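Trornemen is glad to tell you that the August trade-in offer for classroom document cameras is open to all schools in Milladville. You can send back any older model, also from another maker, and receive a credit toward the new Kwak 393.
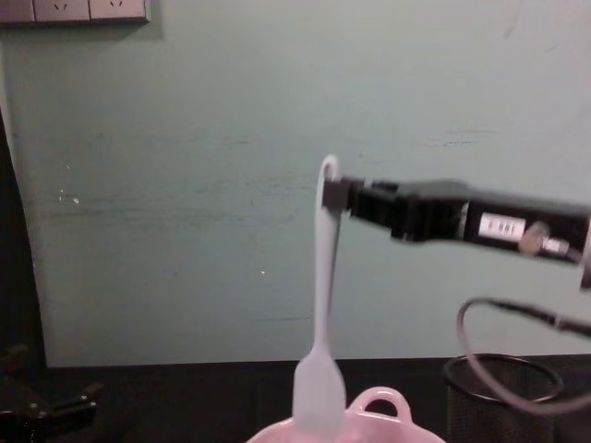 Does the old camera have to work?
Any condition is accepted, but please include the power cable.

The credit can be used together with the Bondolach lesson software — many of you asked for this in spring. Licenses you already own stay valid and move to the new camera without extra cost. Dong-geon Ok will show the setup online at 9 in the morning, and the recording will be sent to all registered teachers. 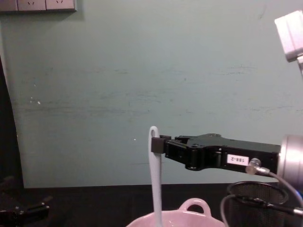
Who can sign the order form?
The form needs the signature of the school office, and a teacher can fill in the rest.

Please write offer code 1715 on the form and return it to Hamidreza Mazandarani in our sales team.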